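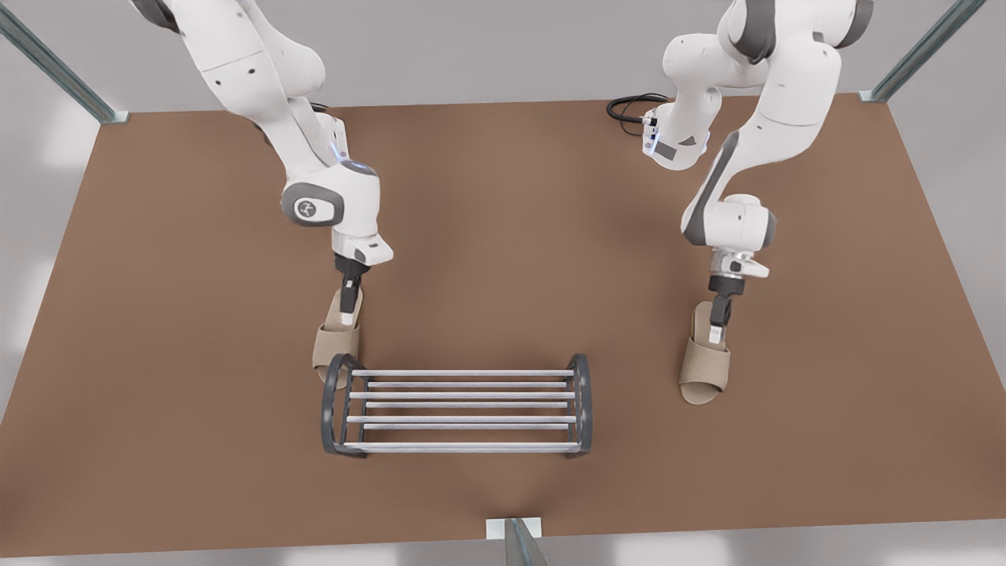 Simulated tabletop with two robot arms, a shoe rack and a pair of slippers.

Tusidby Outreach Day Reflections, data card

Version 3
Last updated: Dec 29, 2024
Maintainers: Vy Giáp, Martti Kemppainen
Contact: open an issue in the repository

Summary

A text collection of 600 written reflections by students of Tusidby College who took part in the department's community outreach days. Each reflection was written after a one-day visit to a partner organisation. The collection covers nine visits. It was put together for teaching staff who study how students write about service work.

Contents

reflections.csv — one row per reflection
visits.csv — one row per visit, with partner type and term
codes.txt — the coding guide
consent_form.pdf — the form as signed, in English

Fields in reflections.csv

id: integer, stable between versions
visit_id: joins to visits.csv
year_of_study: 1 to 3
text: the reflection, spelling left as written
theme: code from codes.txt, may be blank
coder: initials of the person who assigned the theme

Collection

Students were asked to write up to one page within five days of the visit. The prompt was the same each time and is given at the top of codes.txt. Submission was voluntary and carried no marks. Handwritten pages were typed up by Nhi Từ. Words that could not be read are shown as [unclear].

The partners were day centres for older people, two primary schools in Borberg and the Doãn reading room. Partners other than the reading room are listed by type only, at their request.

Coding

Tươi Đàm and Toàn Tôn assigned themes separately and then met to settle differences. Where they could not agree, the theme field was left blank. Blank does not mean missing text.

Privacy

Names of students, staff and residents were replaced with tags such as [PERSON]. Place names inside the text were kept only where the partner agreed. If you find a name that was missed, report the id and do not quote the passage in a public issue.

Known problems

First-year students are over-represented. The September visit was shortened by rain and its reflections are brief. Dates in the text follow the writer's own style and have not been made uniform. Version 2 had a broken join on visit_id — use version 3.

Licence and use

Free for teaching and non-commercial research. Do not use the texts to grade or rank students. Flirkex hosts the files but has no part in their content.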